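Gripper bench, February, starting 9:40

Back on the connector job. The question is still which gripper we keep for the twisted-pair harnesses, the Fekora parallel one or the Rulia with the softer fingertips. I've been putting off a proper side by side for ages, so today's the day (coffee first, obviously).

Settings for both: closing force limit at 600 on the controller's own scale, which isn't newtons no matter what the menu says. Speed 209 for the last bit of the approach. I left the Bickerstaff controller on the old firmware so I'm only changing one thing at a time.

First round was black and white connectors held up in the stand, paper behind them so the wrist camera has a plain background to work against.
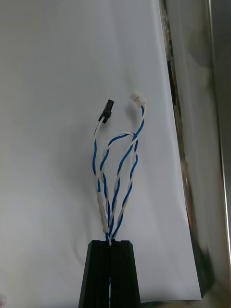
The Fekora closes beautifully straight, and on a housing that's sitting square to it I'd pick it every single time. Tilt the housing, though, and it wants to grab one corner and spin the thing around. I tried coming in from the side and got a better hold, but then the wrist ends up in a silly pose and the planner complains. The Rulia is sloppier and more forgiving — it sort of settles around the housing. It also lets go slowly, which I find maddening to watch!

Wrist camera notes: exposure at 2000 was fine for the white housing on the white paper, better than I'd feared. Black was easy at any setting. The wires are what mess up the depth, all those thin twists with gaps between them. The point cloud looks like someone sneezed on it. I ended up masking everything below the connector and just trusting the housing edges, and that got us through the morning.

Second part is loose stuff in the steel tray, yellow trays on either side for sorting. Both arms in play for this one. 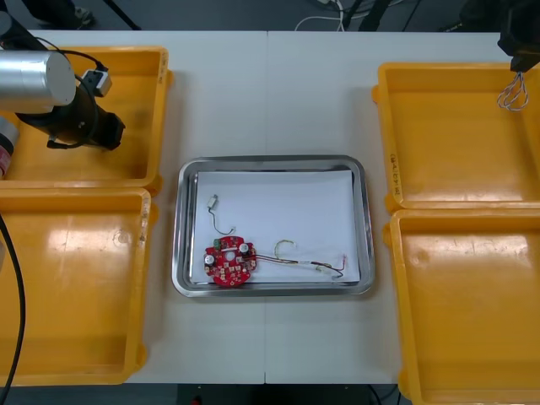 Reach is better than I expected with the Gasberg mounts. I'd drawn the arms closer together and I'm glad I got talked out of it, they'd be bumping elbows all day. Corners of the trays are still awkward with the Rulia because its body is so wide, so I moved the drop points toward the middle and stopped fighting it.

Logs are saved under run 1486, both grippers in the same folder (sorry, I know, I'll split them). If anybody reruns the Fekora set, please redo the tool offset first. I had the old one loaded for the first few tries and wasted a good chunk of time blaming the camera.

Leaning Rulia for connectors, Fekora for anything flat. Still want to try the Fekora with rubber pads before I order anything. Pads are in the second drawer under the label printer, and we need more of the thin ones.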